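Ticket 701: sponsorship page not adding up / Gift Aid box missing
Status: resolved
Product: Vindlow fundraising pages
Raised by: page owner (Ralwood 10K, in aid of the Stenia Greyhound Trust)

Hi there, me again, sorry! I'm running the Ralwood 10K for the greyhounds and my page has gone a bit funny. The total at the top says £646 but when I add up the donations underneath I get £664, so I'm £18 short. I did it twice on the calculator and once on the back of an envelope. Also, my auntie says she never got asked about Gift Aid, and she's a taxpayer and quite cross about it.

What I've tried so far: logged out and in again, cleared the cookies, looked at it on my phone and then on the old laptop. Same on both. I haven't touched the target or the story bit, apart from fixing a typo in "greyhound" (I know).

Update, 9.40 pm. Your colleague asked if any donations were made offline. Yes, one! My neighbour gave me £18 in cash and I typed it in myself using the "add offline donation" button. It shows up in the list with a little grey tag next to it, but I suppose it isn't going into the total? Everybody else paid by card.
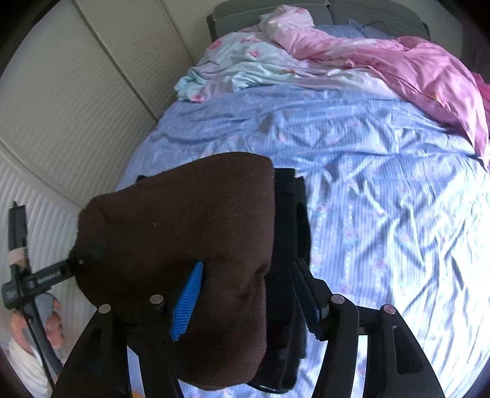
Next morning. Right, I found the setting you meant. It's under Page, then Totals, and there's a tick box called "include offline gifts" which was off. I ticked it, pressed save, and nothing changed, so I had a small sulk and went out for a training run. When I got back it said £664, so it must just need a while to catch up. Could you put a note on that screen saying so? I'd have saved myself a lot of clicking.

Gift Aid is still not right, though. I tested it with a £1 donation from my own card and the box didn't come up for me either.

Reply from support: Your page was set up from the Trujillo template, which has Gift Aid switched off. We've turned it on for you. Earlier donors can fill in the declaration from the link in their receipt email.

Brilliant, that's done it, the box is there now and my auntie has filled in her form. Happy for you to close this one. Thanks so much for being patient with me!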